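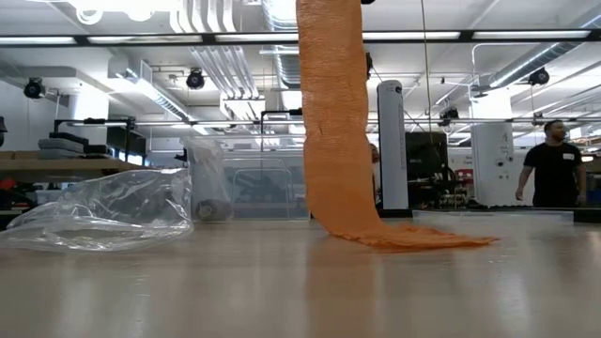 Orange fabric-like material and plastic bags on the table.

Home | Reviews | Books | Workshops | Contact

20 October 2020
By Nhung Doãn

Review: the Trekach photo book kit

I've been threatening to make a book of my harbor pictures for longer than my family would like to remember, and this summer I finally ran out of excuses. A friend from the darkroom group had ordered one of the Trekach kits, wouldn't stop talking about it, and by July I had one of my own. I've now made 2 books with it, and I'm already picking pictures for the next one!

The kit is for people who want to print at home and bind by hand. You get paper cut to size and scored along the spine edge, cover boards, book cloth, linen thread, a bone folder, an awl and a punching cradle that folds flat. There's enough for a book of 48 pages. Glue isn't included, and neither is a needle, which seems a funny thing to leave out when they've gone to the trouble of packing the thread so nicely.

The paper is what won me over. It's a matte stock with a little warmth to it, and my early morning pictures (fog, wet rope, the old ferry slip) sit on it beautifully. Blacks don't go as deep as they do on the Wolus baryta I use for exhibition prints, but I don't want a book to look like an exhibition print. I want to hold it near a window and turn the pages without chasing reflections. It takes ink evenly on both sides, too, and I had no show-through even on a spread where a nearly black night picture backs onto a pale sky.
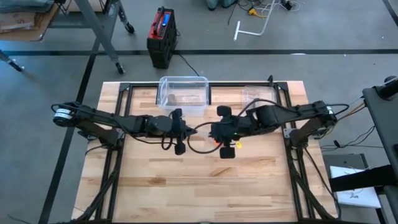
Sequencing is really where a book gets made, and I was surprised to find the kit helps with that. Tucked in the back of the instructions is a folded sheet with every spread drawn small, so you can pencil in your order before you print anything. I began with 217 pictures, which is ridiculous, and that little sheet got me down to what would fit. Two of my favorites went. I still miss one of them, a gull standing on a bollard with its back to me, but it stopped the book dead wherever I put it.

The sewing took me an evening the first time and a good deal less the second. The instructions are clear up to the kettle stitch, where the drawing shows the needle going one way and the words send it the other. Trust the drawing. I followed the words, unpicked a whole section and had to wax a new length of thread. My second spine is lovely and tight, and the book opens nearly flat, so a picture can run across the middle without its center vanishing into the gutter.

I do have a few grumbles. The book cloth comes in gray or a sort of mustard, and I'd love a dark blue. The cover boards arrived with one soft corner, which you can feel through the cloth if you know to look for it. And the cradle slides around unless you put something under it (a damp dish towel works fine).

If you've never bound anything, do a practice book first with cheap paper from the printer tray, 12 sheets or so, folded and sewn just as the kit shows. Then go for the real one. My mother has the first book on her kitchen shelf, crooked kettle stitch and all, and she has shown it to the man who reads the meter.

Related reviews
Borkowska pigment inks, one year on
Ollside paper trimmer
Wolus baryta: the new surface
Pocket notebooks for photographers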